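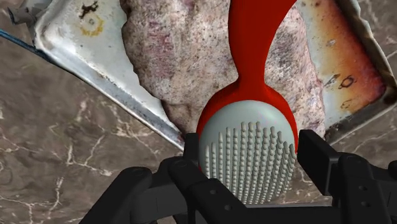
A rendered view from Hisemora: a red hairbrush held upright in a two-sided gripper, with a slab of meat on a worn metal tray behind it.

Stoltbridge Releases Hisemora 3, a Simulation Package for Testing Robot Grasping in Cluttered Settings

KEMEYS – Stoltbridge today released Hisemora 3, the third major version of its simulation package for developing and testing robot grasping software. The release adds a library of worn and stained surfaces, a new contact solver for soft and bristled objects, and a scene generator that places household items, food and tableware together in combinations that do not follow room-by-room conventions.

Hisemora is sold to companies and research departments that build grasp planners, vision models and control software for robot arms. It produces rendered camera views together with depth maps, object masks, contact points and joint states. Customers use the output to train models and to run regression tests before code is moved to a physical arm.

Version 3 is available now to existing license holders. New licenses can be ordered from March.

Scene generation

Earlier versions of Hisemora grouped objects by room. A kitchen scene drew from the kitchen library and a bathroom scene from the bathroom library. Several customers reported that models trained on these sets performed well on matched scenes and poorly when an object appeared outside its usual group.

The new generator, called Zoline, removes the grouping by default. Objects, supports and backgrounds are drawn independently, subject to size limits and a stability check. A hairbrush can be generated in front of a meat tray on a marble surface, and the same brush can be generated again over any other support in the library. Users who need conventional rooms can turn grouping back on with a single setting, either for a whole project or for a percentage of scenes.

"A planner should find the brush because of its shape and its position, and the contents of the tray should have no effect on that," said Iolo Harries, product lead for Hisemora at Stoltbridge. "We had customers whose detection scores dropped when the background changed and the object did not. Zoline lets them measure that drop and train against it."

Each generated scene is stored as a seed and a short text file. A scene can be rebuilt from these two items on any machine running the same version. Seeds from version 2 will load in version 3, but lighting and surface wear will differ unless the legacy renderer is selected.

Surface library

The surface library has been rebuilt. It contains 67 base materials, among them stone, coated and bare metal, painted wood, glass and woven fabric. Each material accepts wear layers for scratches, scuffed edges, rust-colored discoloration, burnt stains and dried liquid rings. Wear layers can be set by hand or assigned at random within a range.

Stoltbridge added the wear layers in response to a recurring fault in segmentation models. Stains and dark patches on trays and counters were being labeled as small objects, and arms were being sent to pick them up. In version 3 every stain is recorded in the ground truth as part of its surface, so a false detection can be counted directly.

Mottled and veined stone has been given its own set of controls. Vein density, contrast and direction can each be changed without altering the base color. Veins that run close to an object's outline are a known source of error in edge-based methods, and the controls allow this case to be produced on purpose.

Contact model

The previous solver treated each object as a single rigid body. This was adequate for cans, boxes and cutlery. It gave poor results for objects with a rigid part and a compliant part, such as brushes, sponges with handles and padded tools.

The version 3 solver accepts mixed bodies. A hairbrush, for instance, is modeled as a rigid handle and head, a compliant cushion, and a bristle field. Bristles are not simulated one at a time during contact. They are treated as a layer with direction-dependent stiffness and friction, and are drawn individually only at the rendering stage. Stoltbridge chose this method to keep contact steps short enough for large batch runs.

The solver reports the contact patch on each finger pad, the normal and shear force across the patch, and the estimated slip margin. These values are written at every physics step and can be exported in plain tabular form. A grasp is logged as held, slipped or dropped using thresholds set by the user.

There are limits. Cloth, loose hair and liquids are not supported in contact. Food items are rendered in detail but behave as rigid or uniformly soft bodies, and cutting or tearing cannot be simulated. Customers working on food handling should treat force values on meat, bread and similar items as approximate.

Gripper models

Hisemora 3 ships with 13 gripper models, covering parallel-jaw, linkage-driven and three-finger types. All link geometry is included in the rendered output, down to screw holes and pad edges. Parts of the gripper that block the camera's view of the object are masked separately, which allows users to score a model on visible area alone or on the full object.

Customers can import their own gripper from a standard robot description file. The import tool checks joint limits, closed linkages and collision meshes, and produces a list of faults with line references. In internal trials most imports were completed in roughly 30 minutes, including the correction of mesh errors. Finger pads can be replaced independently of the linkage, so that pad shape and material can be compared on otherwise identical grasps.

Camera placement

Cameras may be fixed in the scene or mounted on the arm. For close work, version 3 adds a near-field mode with correct focus falloff and a minimum distance setting. Close views in which the object is only partly inside the image are kept by default. Version 2 discarded them. The option to discard remains available, and the cutoff can be set by visible percentage.

Rendered output runs at up to 60 frames per second on supported hardware at the standard quality level. The high quality level is intended for offline use, and its speed depends on scene content and light count.

"The setting I expect people to change first is the partial-view cutoff," said Malcolm Inskip, who manages technical support for the package. "If your camera is on the wrist, you will spend much of your time looking at half an object. Leave those views in. If your camera is overhead and fixed, you can set the cutoff high and save the disk space."

Requirements and licensing

Hisemora 3 runs on Linux workstations and servers with a supported graphics card. A Windows build is provided for scene editing only and does not include the batch runner. The software can be installed on machines with no outside network connection – license files are issued offline on request.

Licenses are sold per seat for scene editing and per node for batch generation. Customers with a current support contract receive version 3 at no added charge. A 30-day evaluation license is available and includes the full surface library, four of the gripper models and the Zoline generator with no cap on scene count. Scenes made under an evaluation license may be kept and used for training after the license ends.

Documentation has been revised for this release. The migration guide covers changes to file layout, renamed settings and the handling of version 2 object masks. Users with custom objects should read the section on mixed bodies before loading them, as density is now set per part and a single value for the whole object will be rejected.

Support for version 2 continues on a fixes-only basis. No new objects or grippers will be added to it.

About Stoltbridge

Stoltbridge develops simulation and test software for robot manipulation. Its products are used in warehouse picking, laboratory handling and service robot development. The company is based in Kemeys.

Evaluation requests and technical questions should be sent to the Hisemora support desk through the Stoltbridge website. Press inquiries should be marked for the attention of Iolo Harries.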